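Community Help > Outdoor Robots > Buying Advice > Paved Sites

Topics Unread Members Search Rules

Drostuno patrol unit on open paving: is the site package worth the fee?

Posted by Groundsdesk_North
April 2019
3 replies | 2 shares

Our institution is considering the Drostuno ground unit for evening rounds of an open plaza and the walkways that adjoin it. The supplier, Conneely, offers the unit alone or with what it calls the site package. The package adds a mapping visit, a set of virtual boundaries and remote support for 33 weeks. We would be grateful to hear from members who have run the unit on large slabs with a raised edge along one side. Our particular concerns are the joints between slabs, the behavior of the unit near a curb, and late sun shining into the forward camera. We are also unclear on whether the mapping visit must be repeated when planters or benches are moved.

Deirdre Fitzgerald

Our department completed a trial of the Drostuno unit in March and purchased the site package at the end of it. I will take the concerns in the order they were raised.

The joints gave us no difficulty. Our slabs are level with one another, and the unit crossed the seams at its normal walking pace without any correction from the operator. Sites with lifted or rocking slabs should ask Conneely for a separate assessment — our results would not apply to them.

The curb requires more attention. As delivered, the unit keeps what we considered too small a margin from an edge. The technician who made the mapping visit set a wider one for us, and the change was saved to the unit before he left. Without the package you may draw the boundary yourself in the Sakside application, but the manual gives this task a single paragraph and our staff found it hard to follow.
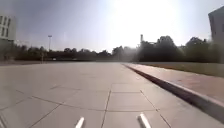 Conneely Site Notes, Issue 2, p. 185

The low sun over the trees is the condition we would ask any buyer to test. Glare of that kind blurs the tops of the trees and the chimney above them, while the slabs and the dark face of the curb in the foreground remain fairly crisp. Our unit relies mostly on the nearer ground for its position, and it held its route on our own site. It did report reduced confidence on several evenings, and on one of them it stopped and waited for an operator to release it. You should decide beforehand who will receive that message after office hours.

As to repeat mapping, we moved two benches and were not asked to pay for a second visit. The support desk updated the map remotely. I understand that a change to the boundary itself is charged separately, and I recommend that you obtain this in writing.

Slabside

We have the older one and it is fine on paving. Did not buy the package. Grass is another matter, ours did not like the grass.

Dinden_Facilities

I would add one point to Ms. Fitzgerald's reply. The support period begins on the date of delivery. Our unit remained in its crate while the charging point was being installed, and those weeks were not returned to us. Please have the power supply in place before you accept delivery. The charging dock must also stand within 100 feet of the first waypoint, a condition that appears only in the annex to the quotation.

Helpful (33) Share (2) Report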